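Table-top manipulation project, progress report no. 5
To: Gavrilă programme office
From: Theophilus Owusu, Sallville lab
Period: January to end of April

Short one this time, sorry, the annual review at Jarthorpe eats the same fortnight every year. Full logs are on the shared drive, numbers below are from the last frozen copy.

Where we are

Work package 2 is done apart from the write-up. Work package 3 (the pre-grasp pause) is where all the time has gone. Package 4 not started, see the end.

Reminder of what we said we would do. The old policy went from approach to close in a single movement. Fine on cubes. Bad on anything long or curved, it would shut the fingers while still drifting sideways and shove the thing along the table. So the plan was to split it: come down open, stop with a finger either side, take one more look from the head camera, correct, then close. We promised a yes or no by this report on whether the extra look is worth the time it costs.

It's a yes, with a catch.

What we ran

119 episodes in the counted set, all at Sallville, all on the kitchen table layout. Same gripper, same head camera. Object positions shuffled between episodes by whoever was on shift, using the printed cards so that people don't fall back on their favourite places. Half the shift notes from February were in the wrong format and had to be retyped, which cost us 4 days. Won't happen again, the form now refuses to save without an episode code.

Of the 119, the policy did the correction step in 76. In the others it judged itself close enough and went straight to closing. We had expected it to skip the step far more often. Either the threshold is too tight or the approach is worse than we thought; Sumcombe think the first, I think a bit of both.

What we found

The sideways shoving is much reduced. Not gone. When it does happen now it is nearly always a late correction, ie. the arm is still settling when the second look is taken, so the picture is slightly smeared and the estimate is off. We put in a short wait before the look and that helped straight away. Embarassing that we didn't have it from the start.

Long objects gain the most. Round ones gain very little, the apple was never a problem. Foam cubes come out the same with or without, as you'd guess.

Clutter is the catch. With neighbours close to the target, the correction sometimes moves a finger towards the thing next door. The planner knows where the target is, it doesn't properly reason about what the open fingers will sweep through on the way down. In sparse layouts you never see this. We'd been testing on sparse layouts. Since March everything is run with the full kitchen set out, toaster and all, and the numbers above are from that harder layout only — I threw out the earlier ones so we are not flattering ourselves.
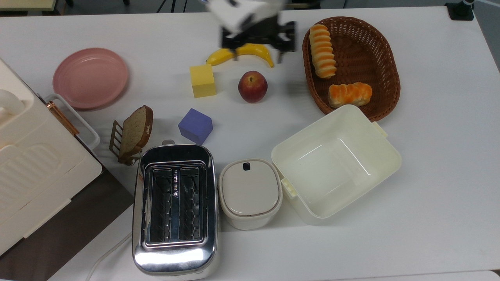 The shiny surfaces are a seperate headache. Chrome gives the depth estimate nonsense, and if the target sits near it some of the nonsense leaks across. Current fix is crude: mask out anything the detector calls an appliance before estimating depth, fill from the table plane. Works well enough for picking. Would not trust it for placing anything into a toaster slot, and that is exactly what package 4 asks for. So needs proper thought, and I'd like a call with your technical reader before we commit to a method.

Sumcombe side

They have the second arm up and can replay our episodes. Their calibration drifts over a working day and they are redoing it each morning at 8.30 for now. No joint results yet. Their draft of the labelling guide is good, we've adopted it almost whole (only change is that "open around object" and "touching object" are now two labels, we kept arguing over them).

Money and people

Spend is a little under profile, all of it from the late start on the annotator post. Post now filled. No request to move funds at this stage. One set of finger pads replaced, from consumables.

Next

Lower the correction threshold in steps and see what breaks — sorry, raise it, so it skips more.
Finger sweep check in the planner, first version in June.
Write-up of package 2, overdue, my fault.
Decision on depth near chrome before package 4 starts. If that slips then package 4 slips with it and I would rather tell you now.

Clips and the episode table are in the usual folder. Ring if the folder permissions have gone wrong again.

T.O.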